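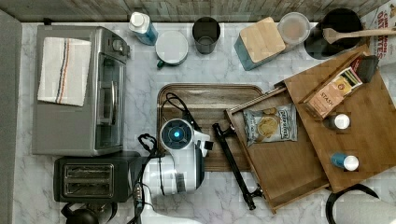

Castillo wrote back before this entry was begun, and the reply is copied in first so that it is not lost: the counter plan sent in January reads well on paper, but it puts too much along the back and leaves the person making breakfast with nowhere to set down a plate. The reply asks that the middle of the counter be treated as working space, and that anything stored there be something that can be lifted away in one motion.

The comment is accepted. The notes below record the arrangement as it now stands in the Trarkau kitchen and the points still open.

Mar 13, 2022
Kitchen workshop, Trarkau
Counter arrangement, second version

Purpose. To settle a fixed arrangement for the breakfast counter, so that the Clindia household sheets can be written against a layout that will remain the same through the spring.

Left side. The appliances stay together on the left. The toaster oven keeps the back position and the two-slice toaster is directly in front of it, with the electric kettle nearest the front edge. The order was discussed at length. The earlier version had the kettle at the back, and it had to be lifted over the toaster each time it was filled. The present order is to be kept. The kettle cord is to be wound short and must not hang over the front edge of the counter.

The striped dish towel is presently folded over the top of the toaster oven. The final sheet should give the towel a place of its own. The top of the oven is not suitable when the oven is in use, and the sheet will say so in plain words. A hook on the side of the lower cabinet was proposed in the January notes and has not been installed. The item is carried forward.

Back row. Mugs and cups remain here, together with the teal container with the bamboo lid, the round clear food container and the black canister that holds the wooden spoon. Cereal goes to the far right, which puts it at the opposite end from the appliances. Jokinel had asked for the cereal to be moved to a shelf. The request was considered and declined for this version, as the shelf is above comfortable reach for several of the people who use the room.

The bottle of blue liquid does not belong in this row. It is to stand upright beside the sink, with its cap closed, and no cleaning product is to be stored next to food containers. This applies to every version of the sheet, including the short one.

The round food container should carry a label with its contents and the date it was filled. Masking tape is acceptable for now. Printed labels are on order from Jokinel in sheets of 12, and one sheet will be enough for this room.

Center. The dark wooden tray is the only item assigned to the middle of the counter, in keeping with the comment from Castillo. It may hold whatever is needed for the meal in progress and is to be cleared afterward. It is wiped with a damp cloth and dried at once; it does not go in the dishwasher. Mineral oil is applied when the surface begins to look dull. The can of oil is on the lower shelf of the supply closet, behind the paper goods.

Right side. The large wooden organizer stays where it is. Its contents are outside the scope of this entry and will be listed separately once the Clindia inventory has been checked against the shelf list.

Clearances. The space above the toaster oven was measured again and stands at 30 cm to the underside of the cabinet. The figure in the January notes was 19 cm and was an error in copying; it has been struck out and corrected in the binder. The strip of wood paneling behind the counter should be wiped after frying or toasting. Crumbs collect along its lower edge and are easiest to remove with a dry brush.

Cleaning the surface. Mild soap and water only. Vinegar and lemon cleaners are not to be used on this counter until the supplier confirms what finish it has. A written question was sent and remains unanswered.

Open items
Hook for the dish towel.
Supplier answer on the counter finish.
Printed labels, one sheet, for the food containers.
Separate list for the wooden organizer.
Revised drawing to Castillo, with the center area shown as working space.

The layout is filed as sheet 121 in the Trarkau binder. The first version should be removed from the binder when the revised drawing goes in.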